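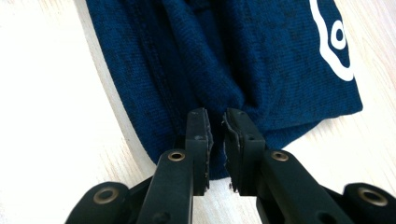
Would it mean fewer of us on the folding side, one of the long-servers at Nillden wanted to know when automation first came up, and could they please say so early if it did. Fair thing to ask. The answer was no, and it's still no, but jobs have changed and we'd like to be straight about how.

3 min read

About Nillden

Garment care and returns, at Vorkside. Navy tees, school jumpers, workwear, whatever the shops send back. Checked, folded, bagged, out again. Two sites now — Vorkside and the smaller one at Starnbridge, opened in March. Some 100 people across both.

What's being automated

Picking up and folding, mainly. Soft cloth is hard for a machine. A T-shirt never lies the same way twice and jersey bunches up wherever you pinch it. So our own folders teach it, using a hand-held gripper with two fingers. Grip the cloth, lift, lay, again. Best session so far was 1294 folds, shared between 4 people. Sore thumbs by the end, so sessions are shorter now.

The project is called Tavares. Named before any of us were asked!

What changes for staff

Less standing at the folding tables. More checking, mending and sorting out the odd ones. Teaching sessions are paid at the higher rate and you can say no to them. Nights at Vorkside have gone, last shift ends at 10pm. Not everyone was happy about that, the night money was good and we havent fully made up the difference yet. Still talking.

Starnbridge stays all by hand for now. Visits by arrangment, ring the Vorkside office and ask for extension 1804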